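Clerkley stockroom gallery

Sena Quaye swears by the new crate system. I remain unconvinced - a better crate has never yet put a parcel on the right shelf. Judge for yourself.
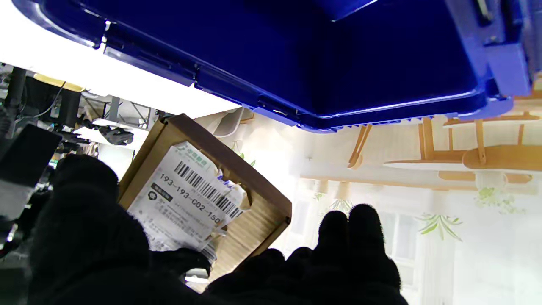

Brown carton under a dark-blue crate. Label reads 193-193-C02-150, barcode running on the slant.

Adwoa Nutsugah says a code that long makes sorting easier. Maybe. The label looks wrinkled to me, and I'd like to see how the scanners cope in November before we order another 100 crates.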